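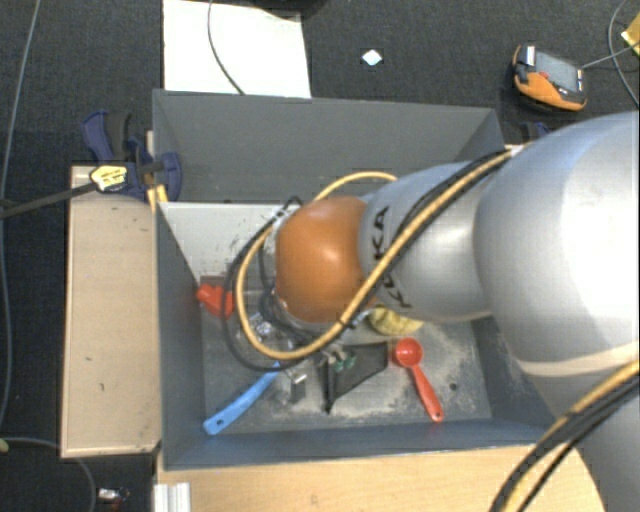
# undeck-visit-notes

Notes and logs from the Santoso open day in August, where Undeck was demonstrated picking mixed items from a bin.

- **Runs logged:** 16
- **Longest pause:** 60 seconds
- **Rows in `log.csv`:** 1091

## Read before citing

Santoso chose the items and the order of runs. We asked to swap in our own and were told "next time." Operator restarts are missing from 2 runs. I would not quote a success rate from this.

## License

Notes only. Ask Santoso about the software.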